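We use cookies to remember your preferences and improve your visit. By continuing to browse you accept this. Accept | Manage

About Krasniqi Language School

We teach evening classes to adults who once swore they were bad at languages. Many of them still swear it, now in Portuguese.

The school opened above a shoe repair shop on Steller Street with 3 students and a chalkboard that shed green paint. We have since moved to the Ristoler Building, where we have heat, an elevator that works on most days, and 53 evening courses a year. 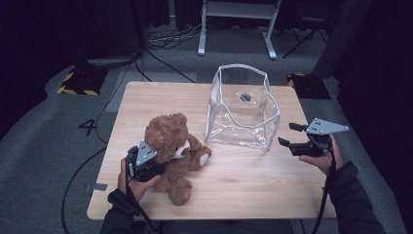

Beginners' classes run on a few hundred words and very little dignity. By week two you'll be asked to describe whatever is on the table, and a brown teddy bear with shaggy fur is good for most of an hour: fur, ears, paws, color, mood. Grown attorneys have argued over the bear's mood. Grammar comes along after that, when there is something to hang it on.

How classes work

Groups stop at 20. You'll get a course book, a login you will forget, and homework we pretend to believe you did on your own. By the end of the first level you should know 800 words, and you may even be able to find one when a waiter is standing over you.
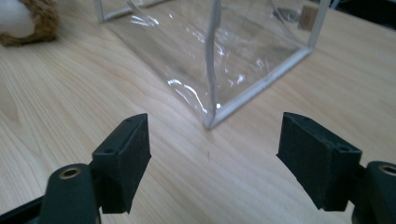
Pale wood, long wavy grain.

We don't do immersion weekends, miracle apps, or learning in your sleep, though a few people in the Monday late class have tried the last one. If you miss a session you can sit in on a different group at the same level. They will be slightly ahead of you and slightly smug.

Where we go from here

In March we start our first classes across the river in Ditolside, in rooms we share with a choir. The choir is loud and our listening exercises are hard enough already, so the timetable there took some bargaining. Spanish and Italian come first, with Polish to follow if enough people sign up.

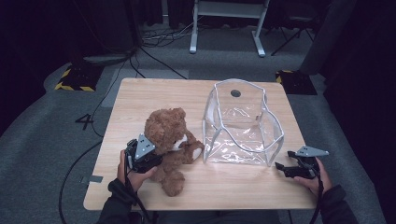 The bear, with a clear plastic bag for company.

New students take a short placement chat before they enroll. It costs nothing, and it can't be failed, although people do apologize all the way through it. Call the office any weekday after lunch, or stop by and take your chances with the elevator.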